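I gave up coffee after lunch in May, mostly to see if I would sleep better. I had been drinking a last cup at 3:30 and then lying awake until one or so.

The first week was dull. I had a headache for two days and was short with Heloísa Araújo on the phone, which I've since apologized for. I swapped the afternoon cup for mint tea and a walk of 20 minutes, down to the pharmacy in Lisden and back.

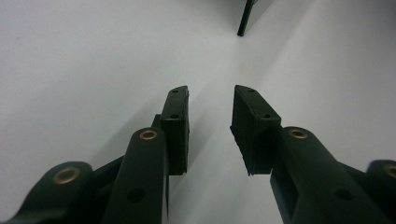

*White surface, dark green fingers.*

By the second week I was falling asleep before midnight — not every night, but most. Kęstutis Ots told me to move dinner earlier too. I tried it and woke up hungry at five, so dinner went back to where it was.

The tea costs less than the coffee did. I buy the plain bags now, after trying a loose one that got stuck in the strainer. 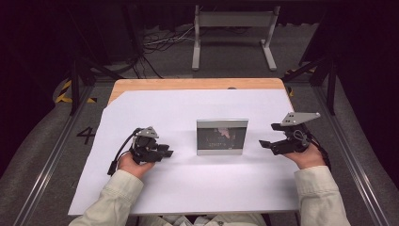 I still have one cup in the morning and don't plan to drop it. Next I want to try keeping the phone out of the bedroom. I need to buy an alarm clock first.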